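Ticket: Gaps and wrong track order on ripped cast recordings
Product: Ledeck (desktop player and library)
Category: Playback / Library
Status: Solved, mostly
Opened by: Violeta Cabral

Hello all. I've got a collection of cast albums and film musical soundtracks on CD, 143 discs at last count, and I've spent most of the spring ripping them so I can stop getting up every half hour to change one. It's been lovely on the whole, but I've hit two problems and I've run out of things to poke at.

First problem. On any album where one number runs straight into the next, I get a little silence at the join. It's short, less than a second, but on an overture that slides into the opening chorus it sounds as if somebody has tripped over the plug. It's worst on a live concert recording of Flunach (a Finnish-language show, hardly anybody outside Helsinki has heard it, and I love it to bits) where the applause stops dead and then starts up again between every single track. The discs play perfectly in my old CD player, so it isn't the discs.

Second problem. Two-disc sets come out shuffled. I get the overture, then the entr'acte, then track two of act one, then track two of act two, and so on to the bitter end. You've never heard a plot make less sense.

What I've got: Ledeck on a Windows laptop, going out through a Brikton USB box to the amplifier in the sitting room. Files are MP3, made with whatever settings the ripping program had when I installed it.

Things I've already tried:
Restarted everything, several times, in various orders.
Turned crossfade off. It was already off, so I turned it on and off again.
Plugged headphones straight into the laptop. Same gap, so I think the Brikton is in the clear.
Deleted the library and rescanned it. That took ages and changed nothing except that all my play counts went. I'm a bit cross about the play counts.

Any ideas gratefully received!

Reply from Aleksi Hyvönen (support)

Hi Violeta, thanks for such a thorough report, and sorry about the play counts. If you go to Settings, Library, Backups there should be a copy from before the rescan, and you can bring back the counts on their own without touching anything else.

On the gap: MP3 adds a bit of padding at the start and end of each file. Good encoders write down how much they added so the player can skip it. Could you pick one bad join, right-click the first track, choose Track Details and tell me what it says next to "Encoder delay"? And would you rip just those two tracks again as FLAC and see if the gap is still there?

On the shuffling: please check whether the Disc Number field is filled in on one of the two-disc sets.

Update from Violeta

Play counts are back, thank you, thank you. I hadn't found that menu at all.

Encoder delay says "none". I did the two Flunach tracks again as FLAC, and the gap has got smaller but it hasn't gone. Before, it was a proper hole. Now it's more of a tick. My husband says he can't hear it. I can hear it from the kitchen.

Disc Number is empty on every two-disc set I looked at. The ripping program had put "Disc 1" and "Disc 2" on the end of the album title, and at some point last month I very proudly tidied those off so the titles would look nice. So I think the shuffling might be my own doing.

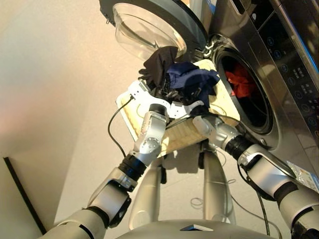 I also went through the playback settings line by line and there's one called "Output buffer", which is set to 200. I don't know if that's high or low or what it's 200 of, so I've left it well alone until you tell me otherwise.

Reply from Aleksi Hyvönen

It's milliseconds, and 200 is the normal setting, so leave it there. The thing I'd like you to look at is just underneath: "Release device between tracks". If that's ticked, Ledeck lets go of the sound output at the end of every track and grabs it again for the next one. It's meant for people who share the output with another program. It would give you exactly the tick you describe, in the headphones as well as through the Brikton.

For the discs, you're right, once the titles match and there's no disc number we can only sort by track number, and you get one from each disc in turn. If your files are still in separate folders you can select everything in a folder, press Edit Tags and fill in Disc Number for the lot in one go.

Update from Violeta

It was ticked! I have no memory of ticking it. Unticked, played the end of the overture into the opening of Flunach, and not a thing, just the applause carrying on as it should. I played it four times to be sure and then went on and played the whole of act one, so no further testing got done that evening.

Then I tried the old MP3s of the same two tracks with the box unticked and the gap is still there on those, shorter than before but still a gap. So it was two faults on top of each other, the padding and the setting, and fixing either one alone would have left me thinking I'd fixed nothing.

The disc numbers took an evening. I had 16 two-disc sets to do and the folders were still separate for all but one. The odd one out is the Mustonen anniversary set, where I'd put everything in one folder and there are two tracks both called "Finale". I had to listen to them both to work out which was which. No hardship, the second one has the better trumpets.

I'm going to rip the run-together albums again as FLAC and leave the rest as they are. I've made a list and it comes to 40 albums, which should see me through to the end of May if I do a couple a day. Most of my studio recordings have a clean stop between numbers anyway, so the padding doesn't show.

One leftover question. On the new FLAC copies the hidden reprise at the end of one disc has turned up as part of the last track, with a long silence in front of it. Is there any way to split it off in Ledeck, or do I need something else for that?

Reply from Aleksi Hyvönen

Glad that's sorted! Ledeck can't cut the file itself, but it can read a cue sheet if you put one in the same folder. Set the last track to end where the silence begins and start a new one where the reprise comes in. There's a template under Help, Cue Sheets. If you get stuck, send me the two times and I'll write it for you.

I'm marking this one as solved, but replying here will open it again.

Update from Violeta

Cue sheet done, second attempt. The first time I'd typed the minutes where the seconds go. The reprise has its own line in the track list now and I've given it its proper title.

Could I put in a small request for the tick box to have a line of explanation next to it?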